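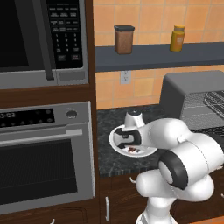

Grurkside community kitchen to reopen its doors in February

Neighbours who have been missing their shared suppers at the Grurkside Hall will be glad to hear that the community kitchen is coming back, and with a good deal more elbow room than it had before.

The hall's management group confirmed on 2025-10-12 that the last of the money for the refit has been found, after a winter of cake stalls, two trivia nights and a very well attended garage sale that went on until the sausages ran out. The final push brought in $1,681, most of it in coins and small notes, and a local plumbing firm, Predusov, has offered its labour at a reduced rate.

Hortensia Pereyra has been organising the suppers for 18 years and remembers when they were cooked on a pair of camp stoves in the car park.

"We fed whoever turned up, and sometimes it was six people and sometimes it was the whole cricket club and their mums," she said. "I've missed the noise of it more than anything. You can ring people up and ask how they're going, and I do, but it's a different thing when you've got a plate in front of you."

The old kitchen closed when the floor under the sink was found to be rotten, and the suppers moved to the library meeting room, where only cold food could be served. Numbers dropped away over the colder months, although a loyal bunch kept coming along for the sandwiches and the company.

Once the work is finished, the hall will be able to seat 40 people at a sitting, with two sittings on supper nights if there's the demand for it. The group hopes to serve 400 meals in the first month. Meals will stay pay-what-you-can, as they always have been, and there will be a vegetarian choice every time.

Américo Figueiredo, a retired baker from Kong Street, has put his hand up to run a bread morning for anyone who would like to learn, children included, provided they bring a grown-up and don't mind getting flour on their good shoes. Dehua Xie is looking after the herb beds along the side fence and would love cuttings of rosemary, thyme or anything else that's doing well at your place.

There is still plenty to do before opening night. The group is after big stockpots, serving spoons and sturdy folding chairs in decent nick, which can be left at the Flerura garden centre during shop hours. Anyone who'd like to help with the painting can leave their name on the sheet by the hall's front door.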